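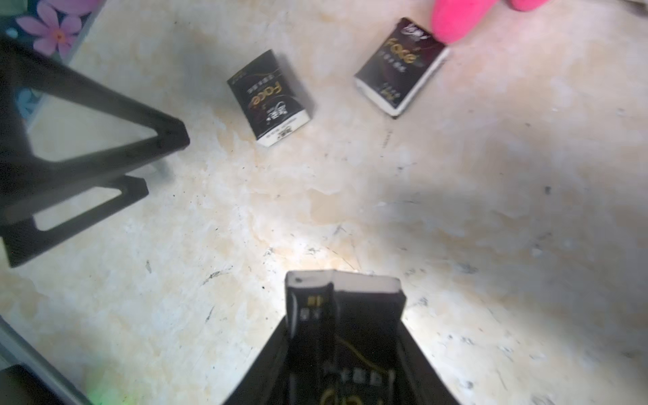
Custidthorpe Wartime Interviews: Read Me First

Release 2, February 29, 2020

What you are getting

Transcripts of 28 interviews with people who lived in or near Custidthorpe during World War II, plus an index of 830 passages tagged by topic. The tapes were made for a school history project and later passed to the Storell Museum, where they sat in a cabinet until somebody needed the cabinet. Audio is not in this release. Please don't write to ask for it, as the permission forms are a mess and we are still reading them.

The museum's old flyer called this collection "the complete voice of a town at war." It is nothing of the kind. It is 28 people who were willing to talk to teenagers with a tape recorder, most of them living within walking distance of the school. Anyone who moved away after the war is missing, and so are all the people who didn't care to discuss it.

Files

interviews.csv has one row per interview, with a speaker code, decade of birth, branch of service if any, and tape condition.

passages.csv is the topic index. Each row points to a transcript and a line number.

transcripts/ holds plain text files, one per interview.

permissions.txt says what each speaker or family agreed to, as far as we can tell.

How the transcripts were made

The first drafts came out of Delska, a speech-to-text program that was sold to us as being very good with older voices. We have doubts. It turned "ration book" into "Russian book" all through one interview, and it dropped long pauses as if they weren't there. Every draft was then checked against the tape by a person. Two of the tapes were too worn for a full check, and their transcripts are marked PARTIAL in the first line. Treat them with care, or skip them.

Dates given by speakers were left alone, even when they can't be right. One man puts himself at a training field in January, months before it opened. He may have had the wrong month or the wrong field. We don't know, so there is a note in the row and that's all.
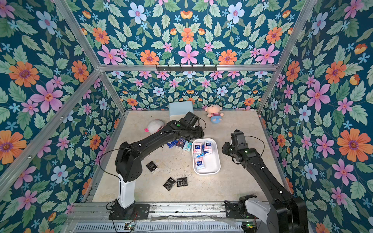

Topic tags are a weaker part of the release than the transcripts. There are nine tags, picked at the start by people who had read only a few interviews, and it shows. "Morale" in particular was put on anything that sounded cheerful or sad. If your paper rests on counting that tag, we would like to talk you out of it.

What changed since release 1

Line numbers in passages.csv now match the transcripts. In release 1 they were off wherever a file began with a blank line.

The Ismail letters were taken out. They had been filed with the interviews for years, but they are copies of copies with no known source, and the postmarks don't agree with the text. Several local articles quote them as fact. We wouldn't.

Using it in class

Fine by us, with credit to the Storell Museum. Students tend to trust a transcript more than a textbook on the grounds that the speaker was there. Being there is a good start. It doesn't tell you what the speaker heard secondhand, or read later, or had told so often that the story wore smooth. Have them check one claim against a newspaper or a service record before they quote it.

Known problems

Speaker codes 9 and 28 may be the same person interviewed twice under different married names.

Place names are spelled the way the checker heard them.

Some files still have curly quotes, which break older spreadsheet programs.

Corrections go to the museum's front desk, in writing, with the transcript code and line number.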